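I started this page on my own wiki because the big encyclopedias give the shoes-off habit two paragraphs and then wander away to talk about carpets. I've lived in shoes-off homes most of my life, so expect a bias. Last tidied up 14 May 2025.

# Taking shoes off indoors

Taking your shoes off indoors is the custom of leaving outdoor footwear at or near the entrance of a home before going any farther in. It's the normal thing to do across much of East and Southeast Asia, the Nordic countries, most of Eastern Europe, Turkey and a good part of Canada. In the United States it depends on the house, and sometimes on which member of the household opens the door.

The custom covers homes first of all, but also many temples and mosques, some schools, a fair number of clinics and the odd restaurant with floor seating. I've been asked to do it at a dentist's office, which felt strange for the first minute and then very comfortable.

## Where it comes from

There's no single starting point, and I'd be wary of anyone who offers you one. Places where people sit, eat and sleep close to the floor tend to keep that floor clean, so the habit grew up separately in lots of them. Snow and mud did the same job farther north. A long wet spring will turn almost any family into a shoes-off family sooner or later!

The oldest written rule I've come across myself is in a booklet of parish history from Rirkham, which quotes a household order of 1586 telling the servants to leave their "foule shoone" by the yard door. The booklet doesn't say where the original is kept, and I haven't been able to find out, so treat that one with some care. I left a note on the talk page.

Religious practice is a separate thread. Going barefoot or in socks on holy ground is old and very widespread, and it's about respect more than dirt. People sometimes mix the two up, and I did as well in the first version of this page - sorry to the reader who had to write in twice.

## The entrance area

Houses built with the custom in mind usually have a place set aside for it. The Japanese genkan is the best known, a small sunken area just inside the door with a step up to the main floor. Shoes stay low, people step up, and you can't really get it wrong (I have got it wrong, by stepping down in my socks to wave goodbye to someone).

Korean homes have the hyeongwan, which works much the same way. Scandinavian houses tend to have a hall with hooks, a bench and a hard floor that can take slush. Most American homes have a doormat and good intentions.

If your house wasn't designed for it, you make do. The apartment I rented in the Fillside building had a front door that opened straight into the living room, so the "entrance" was a strip of floor that we all agreed to believe in. A change of flooring helps a lot, even if it's only a rug, and so does a light you can reach before you bend down.

## Shoe storage

Storage is where most of the arguments happen, at least in my family. The main types are open racks, closed cabinets, benches with space underneath, and the heap. The heap is by far the most common and gets no respect at all.

Open racks let air get at the shoes, and you can see what's there when you're running late. Those with rods for shelves don't collect much grit, though narrow heels and very small children's shoes like to slip between the bars. Closed cabinets look neater and hold on to smells. I've owned both, and I went back to the open kind.
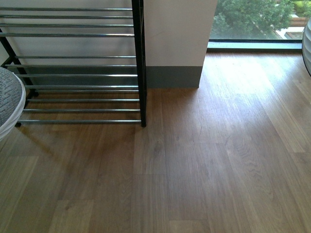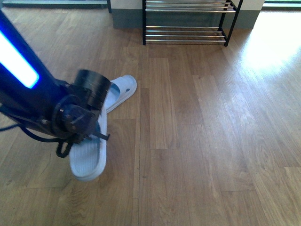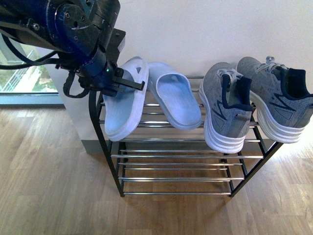
Open racks with chrome rods on a dark frame; the last one has slides and sneakers on the top shelf.

## House slippers

In a lot of places you don't go around in socks, you change into something else. House slippers are a whole subject of their own and I keep meaning to split this section off.

Many hosts keep spare pairs for guests. The sizes are never right, and it's polite to shuffle along in them anyway. In Japan there's usually a separate pair for the toilet, and every visitor has at some point walked back to the dinner table still wearing them. In Russia, Ukraine and Poland you'll often be handed a pair before you've finished saying hello, and turning them down can lead to a short, friendly fight.

Plastic or rubber slides have taken over from cloth slippers in plenty of homes. They rinse clean and they're cheap. I find them cold in winter, but I know people who wear them with thick socks and seem perfectly happy.

When I ran a question on the old Kerier housekeeping forum, 96 people answered. Only 23 of them kept slippers for guests, while 30 said their guests could do whatever they liked. It's a forum, so please don't quote it as science.

## Etiquette for guests

- Look at the floor by the door. A row of shoes there tells you everything.
- If you can't tell, ask. "Shoes off?" is plenty.
- Point your shoes toward the door in Japan. Elsewhere it's a nice touch that most hosts won't notice.
- Wear socks you don't mind showing to other people.
- If you need your shoes on for a foot problem or for balance, say so early. Any decent host will be fine with it, and some keep shoe covers in a drawer.

Repair people are a gray area. Some bring their own covers, and some aren't allowed to work in socks for safety reasons. I put down an old sheet and stop worrying.

## Does it keep a house cleaner?

Yes, as far as I can tell. Shoes carry in soil, pollen, road grime and whatever was on the sidewalk, and a good share of that ends up in rugs. Whether it makes a real difference to anyone's health is a harder question, and it gets more excited headlines than it deserves. Homes with babies crawling around are the case where I'd bother most.

The other gain is noise. If you live above someone, bare feet or soft slippers are a kindness, although a heavy walker in socks can still rattle the lamps downstairs.

## See also

- Doormats and boot scrapers
- Mudrooms
- The Wibisono pattern for knitted slippers (page still a stub, I'd love some help with the heel)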